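3 de julio de 2022

Querido diario (o quien sea que lea esto, hola Trinidad, ya sé que entras), hoy tocó destripar computadores y tengo la espalda hecha un nudo. Me levanté temprano con la idea de ordenar el taller y acabé, cómo no, con un Dell abierto sobre la mesa y el café olvidado en la repisa.

La culpa es de Hipólito Aravena. Me escribió anoche: que si le podía revisar el equipo del negocio, que se le apaga cuando abre las facturas, que ahí tiene 153 clientes guardados y ninguna copia. ¡Ninguna! Así que antes de meterme con el suyo quise repasar un poco con otra placa, porque llevaba meses sin tocar un procesador y una cosa es saberlo y otra tener el zócalo delante.

Me encanta esa parte, lo confieso. El zócalo abierto, con su marco plateado y su palanquita, me da el mismo respeto que de niña me daba el costurero de mi abuela, una caja de 1976 donde no se podía meter la mano sin permiso. Y el procesador es tan poca cosa, un cuadradito con la tapa dorada y el borde verde, que uno no se explica que todo lo demás dependa de él.
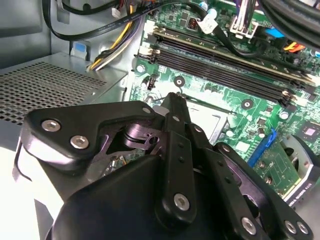
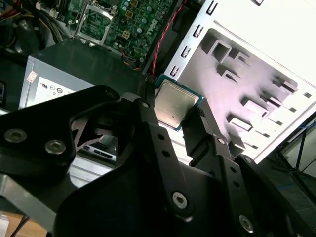
La placa verde y, en la segunda foto, el procesador con el zócalo vacío detrás.

De la memoria, en cambio, tengo que hablar con Fidel. Hay un módulo puesto en la ranura de arriba y debajo queda una fila de ranuras vacías, y a mí eso me da una pena tremenda – tanto sitio desaprovechado. Fidel Tapia jura que tiene módulos guardados en una caja de Jokow, de cuando cerraron la tienda, pero Fidel también juraba que tenía mi taladro.

Al mediodía paré a comer (lentejas, las de ayer, mejores que ayer) y llamé a Hipólito para pedirle que no encienda nada hasta que yo vaya. Me dijo que sí con voz de que no. Le voy a llevar pasta térmica, el destornillador bueno y un disco para copiarle las facturas antes de tocar un solo tornillo.

Por la tarde ya no hice gran cosa. Busqué las bolsitas antiestáticas, encontré 10 en el cajón de las pilas y las dejé junto a la puerta para no olvidarlas. También apareció el cable que le debo a Trinidad – sí, ese, el de marzo, ya puedes dejar de preguntar. Mañana paso a dejártelo antes de ir donde Hipólito.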